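Week 6 Handout: Collecting Demonstrations for the Pushing Task
Robot Learning Lab, Naltwood
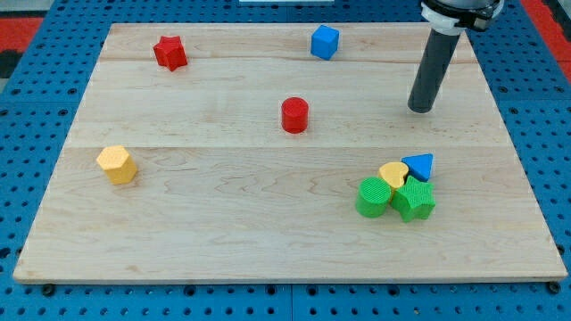
A policy trained from demonstrations can only copy situations it has been shown, so the layout of the blocks at the start of an episode matters as much as the driving. Left alone, most operators spread the blocks evenly, and the policy then stalls when pieces touch. Layouts should mix both cases. The green star, the green cylinder, the yellow heart and the blue triangle are bunched on the right, while the red star, blue cube, red cylinder and yellow hexagon each have space on every side. From a start like this one, "push the red cylinder toward the hexagon" is easy and "separate the heart from the green cylinder" is hard. We want both in the data.

Terms

Episode: one instruction, one attempt, one saved file.
Start layout: block positions before the first motion.
Reset: moving the blocks to a new start layout.

Recording procedure

Load the next instruction from the Drevov list. Read all of it before you touch the controls. Bring the tip down close to the board, clear of any block, and press record. Push with the side of the tip. Do not press down on a block to drag it.

Stop when the instruction is met or at 20 seconds, whichever comes first. Mark the episode as success, partial or fail. Keep the fails — they are used in Week 8.

If you bump a block that is not named in the instruction, keep going and tick the contact box.

Targets

The class set is 3,000 episodes. The October group left us 184 that passed review, stored in the Trilovov folder. Each pair of students records 225.

Before next session

Replay five of your own episodes and write one sentence on each: what would a policy learn from this that you did not intend? Bring the sheet to the Bright room.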